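4　共用台所における時間の調整

4.1　対象住戸と記録の方法

本節では、Vodmontにある賃貸集合住宅NondleyとFallowの2棟を対象に、共用台所の利用がどのように調整されているかを記述する。前節で述べたとおり、両棟は同じ管理会社Galbraithが運営しており、契約書の文面も賃料の算定方法も共通である。異なるのは建物の建てられ方で、Nondleyは当初から各階に共用台所を置く設計であったのに対し、Fallowは事務所として使われていた建物を住宅に改めたものであり、台所は1階の奥にまとめて設けられている。

調査に応じたのは両棟あわせて27世帯である。単身世帯が多いが、Fallowには親子の世帯も含まれる。聞き取りは各世帯の居室で行い、台所では行わなかった。予備調査の段階で、台所で話を聞くとほかの居住者が通りかかるたびに話題が変わり、不満や遠慮についての発言が得にくかったためである。聞き取りは一回につき最長60分とし、録音は同意のあった世帯に限った。

これに加えて、8週間にわたり利用日誌をつけてもらった。日誌には台所に入った時刻、出た時刻、つくったもの、そのとき居合わせた人の有無を書く欄を設けた。記入の負担を考え、つくったものの欄は「湯」「汁」「炒め」「飯」「その他」に丸をつける形式とし、余白に自由に書き込めるようにした。予想に反して余白の書き込みは多く、以下の分析ではむしろこちらに依拠した箇所が多い。なお日誌の時刻は居住者自身の時計によるもので、数分のずれは補正していない。

日誌の「台所にいた時間」は、調理していた時間と一致しない。鍋を火にかけたまま居室に戻る者もいれば、調理を終えてから長く話しこむ者もいる。Kırmızıgülは寮の台所を扱った研究で、滞在時間を調理の時間とみなすと、会話の多い階ほど「料理に時間をかける階」に見えてしまうと指摘している（Tuncay Kırmızıgül、私信を含む）。本研究でもこの点を考慮し、滞在時間そのものの比較は行わず、入る時刻と出る時刻がほかの居住者のそれとどう関係しているかに注目した。

日誌の回収は六月に終えた。途中で転居した世帯については、転居までの分を分析に含めている。記入が途切れがちであった世帯も除外はしなかった。途切れた時期に台所を使わなかったのか、使ったが書かなかったのかは、回収時の聞き取りで可能な範囲で確かめた。

調理器具の所有についても簡単に尋ねた。鍋、やかん、中華鍋のように火口をふさぐ時間が長いものと、すぐに下ろされるものとでは、共用の場での意味が異なる。小型のレンジでは、大きな中華鍋を一つ置くだけで隣の火口の使い勝手が変わる。居住者のあいだではこの点がよく理解されており、「大きいものは先に断ってから」という言い方が両棟で聞かれた。

図2　コイル式の電気レンジに置かれた鍋、やかん、中華鍋
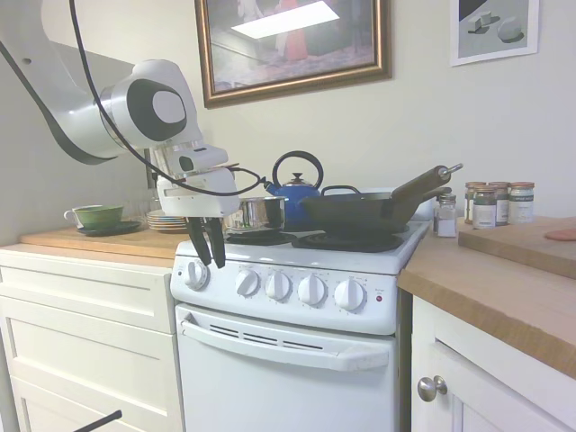

4.2　順番と譲り合い

台所の利用には、両棟とも書かれた規則がほとんどない。Galbraithが掲示しているのは清掃とごみ出しに関するもので、利用時間や順番に触れた項目は見あたらない。Nondleyでは過去に一度、居住者の側から予約表をつくる提案があったが、表は貼り出されてからまもなく書きこみがなくなり、その後はがされた。これを提案した居住者によれば、予約を入れた時刻に帰れないことが続き、表に名前があるのに台所が使われていない時間がかえって気まずさを生んだという。

予約表に代わって働いているのは、互いの生活時間についての大まかな知識である。夜勤の者は昼すぎに使う。子どものいる世帯は夕方の早い時間に使う。遅く帰る者は、その時間に音の出る調理をしない。こうした了解は誰かが決めたものではなく、聞き取りで由来を尋ねても「前からそうなっている」という答えが大半であった。入居して日の浅い者は、しばらくのあいだ台所の入口まで来て中をのぞき、人がいれば引き返すという行動をとっている。ある居住者の日誌の余白には、入居後の最初の週に「のぞく、戻る」とだけ書かれた行が並び、翌週からそれがなくなる。

順番をめぐる発言には二つの型がみられた。一つは、待つことを待つと言わない型である。先に使っている者がいるとき、後から来た者は冷蔵庫の中を整理したり、居室に調味料を取りに戻ったりして間をつなぐ。先の者はそれを見て火を弱め、あるいは鍋を下ろす。両者のあいだで順番についての言葉は交わされない。もう一つは、時間を区切って伝える型である。「あと米だけです」「湯をわかすだけです」といった言い方がこれにあたる。後者はFallowで多く聞かれた。Fallowの台所は階をまたいで利用されるため、顔は知っていても生活時間までは知らない相手と居合わせることが多い。言葉で区切る必要がそれだけ大きいと考えられる。

「湯をわかすだけ」という言い方はとくに興味深い。日誌で「湯」に丸のついた利用は、ほかの利用の合間に割りこむ形で行われていることが多く、居住者の側もこれを順番の外にあるものとして扱っている。茶を入れるための湯は断らなくてもわかしてよいが、麺をゆでるための湯は断る、と区別する居住者もいた。やかんを使うか鍋を使うかが、この区別の目印になっている。居合わせた者はやかんを見れば短く済むと判断し、鍋を見れば少し待つつもりになる。Onuohaが共同水場の研究で「用途の見える容器」と呼んだものに近い（Suleiman Onuoha）。ただし水場では容器の大きさがそのまま所要時間を示すのに対し、台所では同じ鍋が湯にも汁にも使われるため、目印としての確かさは劣る。

譲り合いがうまく働かない場面もあった。Nondleyの三階では、煮こみ料理を好む居住者が入居したのち、夕方の利用が重なるようになった。苦情は本人には伝えられず、Galbraithの担当者にも届いていない。ほかの居住者は利用時間を少しずつ早め、結果として三階の夕方のピークは二階より早い時間に移っている。日誌の時刻だけを見れば、三階の居住者は早い夕食を好むと読めてしまう。聞き取りを併用した利点がもっともはっきり現れた例である。

4.3　設備の違いと新しい入居者

利用の調整には、部屋の広さや設備も関わっている。Nondleyの各階の台所は狭く、二人が並んで立つと通り抜けができない。Fallowの台所は広いが、流しと調理台が離れており、洗いものをする者と調理する者が背中合わせになる。居住者は前者を「近すぎる」、後者を「声をかけにくい」と評した。どちらの棟でも、機器の更新は故障のつど行われてきたため、同じ建物の中に型の異なるものが混じっている。

レンジについては、聞き取りの項目に当初入れていなかったが、火加減についての発言が繰り返し得られたため、後半の調査で補った。コイル式は、つまみを戻しても熱がしばらく残る。長く使ってきた居住者はこれを見こして早めに切り、余熱で仕上げる。この習慣は順番の交代にも使われており、先の者が火口を切ったあと、まだ熱の残るうちに次の者が鍋を置くことが両棟で行われていた。次の者にとっては立ち上がりが早く、先の者にとっては「もう終わりました」と言う代わりになる。

図3　小型電気レンジの天板とつまみの配置
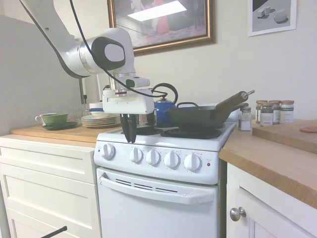 新しい入居者がこうした習慣を身につける過程は、教えられるというより、間違えて直されることの積み重ねであった。入居時にGalbraithが行う説明は鍵と郵便受けが中心で、台所については場所を示すにとどまる。居住者が最初に戸惑うこととして挙げたのは、食器棚のどの段が誰のものか、換気扇をいつ止めるか、そして火口とつまみの対応であった。図3のように、つまみがひとつだけ左端に離れ、残りが右寄りに並ぶレンジでは、離れているつまみを左の火口のものと思いこむ者がいる一方、離れているのだから別の用途だろうと考えて触らない者もいた。どちらの推測も、以前に使っていたレンジの配置をもとにしている。Fallowでは、迷ったときに手近な人に尋ねることがそのまま最初の会話になったという話が複数の世帯から得られた。Nondleyでは同じ場面で、尋ねずにひとつずつ回して確かめたという答えのほうが多い。

この違いを、単に居住者の社交性の差とみることはできない。Nondleyの台所は狭く、先客がいれば新しい入居者は入らずに引き返す。したがって初めて火口を使うときには一人であることが多い。Fallowでは広さのために先客がいても入ることができ、わからないことがあればその場に尋ねる相手がいる。居合わせる機会の多さが、尋ねるという行動を可能にしている。ただしFallowでは、尋ねる相手が毎回異なるため、答えも一致しない。換気扇を止める時刻について三通りの答えを聞いたという入居者は、結局どれにも従わず、最後に出る者が止めるものと自分で決めていた。

直し方にも差がある。Nondleyでは、間違いは物を動かすことで示される。別の段に置いた茶碗が、翌朝には正しい段に戻されている。誰が戻したのかはわからない。Fallowでは口頭で言われることが多く、言われた側はその相手を覚えている。後者のほうが気が楽だと答えた者と、前者のほうが気が楽だと答えた者はともにおり、現在住んでいる棟のやり方を好む傾向が認められた。合わなかった者がすでに転居している可能性があり、この傾向を好みの形成として解釈することには慎重でありたい。

4.4　小括

以上をまとめると、両棟の台所では、順番は生活時間についての知識と、居合わせた場でのやりとりの組み合わせによって決まっていた。Nondleyでは前者の比重が大きく、知識が行きわたるまでのあいだ、新しい入居者は利用そのものを控える。Fallowでは後者の比重が大きく、利用を控えることは少ないが、了解は棟全体で共有されず、人によって異なるまま残る。

この結果から管理側への提案を導くことは本稿の範囲を超えるが、予約表が定着しなかった経緯は記しておく価値がある。予約表は時刻を確定させるものであり、居住者が実際に行っていたのは、時刻を確定させずにおくことで互いの遅れを吸収するという調整であった。掲示を増やすことがどのような影響を与えるかは、Galbraithが清掃の掲示を改めた時期の前後を比べることで部分的に検討できる。これについては次節で、冷蔵庫と食器棚の使い方とあわせて扱う。

限界も述べておく。日誌の記入は本人の申告によるもので、短時間の利用、とくに湯をわかすだけの利用は書き落とされやすい。回収時の聞き取りで「茶の湯までは書いていない」と答えた世帯があり、「湯」の利用は実際より少なく現れているとみるべきである。また、両棟の居住者には互いに面識のある者がおり、Fallowから Nondleyへ移った世帯も含まれるため、二つの棟を独立した事例として扱うことには無理がある。本節で述べた差は、同じ管理会社のもとにある近接した二棟のあいだの差として読まれたい。

お問い合わせ：Vodmont共用住宅研究会 編集係　｜　無断転載を禁じます　｜　ページの先頭へ戻る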